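Birnus Residence Services reminds all residents that shared cleaning supplies are restocked in April. Each floor closet will receive 22 microfiber cloths.

Cloths are sorted by color, and residents are asked to keep to the system.
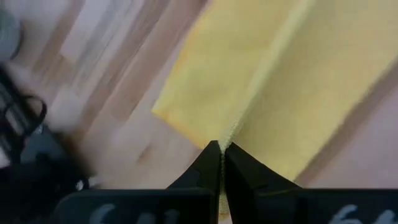
Floors and baseboards have their own cloths under the Birnus system. Yellow is the floor color, and a yellow microfiber cloth should not be used on kitchen counters or sinks. Please wash used cloths without fabric softener and return them folded.

Requests for additional cloths may be sent to Madhu Upadhyay, Room 460, before 3 p.m.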